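Redberg Support Portal
Ticket: Paired handheld grippers, trial kit
Opened by: Meriem Alaoui, Ratcombe
Status: Waiting on vendor
Priority: Normal (I picked High. The form had other ideas.)

Problem as reported
We have the two-hand trial kit until October and are trying it on food containers. The demo used foam blocks, and I have yet to meet anyone who keeps lunch in a foam block. With thin, shiny plastic, the pads seem to hold fine until the second container joins in. Then the clear one creeps. Pictures from the container task attached.
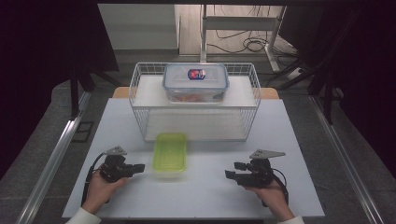
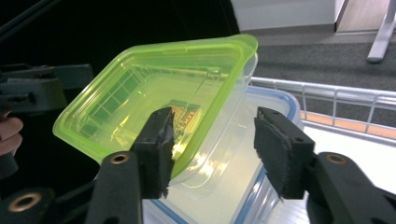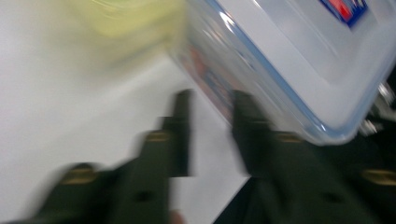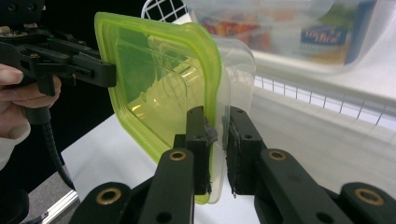
Steps tried
1. Rebooted everything. The containers were unmoved.
2. Swapped left and right grippers. The creep stayed with the clear container.
3. Wiped the pads as the manual says. See the second picture for the left pad, which has gone ragged at the edges. The spec sheet promises 300 hours per pad set. Our log says 71.
4. Checked the pivots for play. None I could feel.
5. Slowed down. It helps, in the sense that not driving helps your mileage.

Reply from Vovstead desk, Sat 22 June
Thank you for contacting us! Please confirm that your grippers are plugged in.

Reply from M. Alaoui
Confirmed. Black cable on each, visible in the first picture.

Reply from Kahsay, second-line support
Fraying like that points to the older foam. Kits shipped with pad revision 6 have it, and revision 9 is denser. Can you read me the number on the back of the pad?

Reply from M. Alaoui
It says 6. Please send two sets, and kindly take the foam blocks out of the demo. Leaving this open until the new pads are on.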